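Is the Hesach grasping sim pack worth it for a beginner?

Asked by Karlijn Van Damme, 2018-04-30

Hi all! I'm teaching myself robot picking on my home PC (no real arm, no budget for one) and I keep looking at the Hesach pack. It's $400, a lot for me, and the free trial only gives you 2 scenes. Has anybody bought it? I mostly want food-type objects, the lumpy stuff, because I'm so tired of cubes.

Answer 1

depends what you want it for. I use Vondton and it's fine

Answer 2 (Diarmuid Fitzgerald)

I've had it since last June and I like it a lot, with some grumbles! You get 100 scanned objects, and the food ones are the best part of it. The meshes aren't cleaned up though, so expect little spikes along the edges, and my contact solver hated those until I swapped in simpler collision shapes (there's a setting for it, buried in the import menu). Support took 2 weeks to answer me, grr. I'd play with the trial first and put the camera down low by the fingers, where you get a proper look at the scans, something like my eggplant-looking one next to the orange tray:

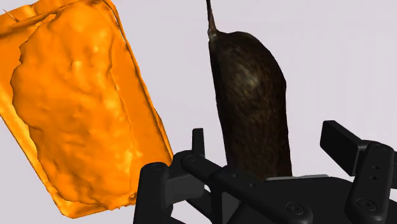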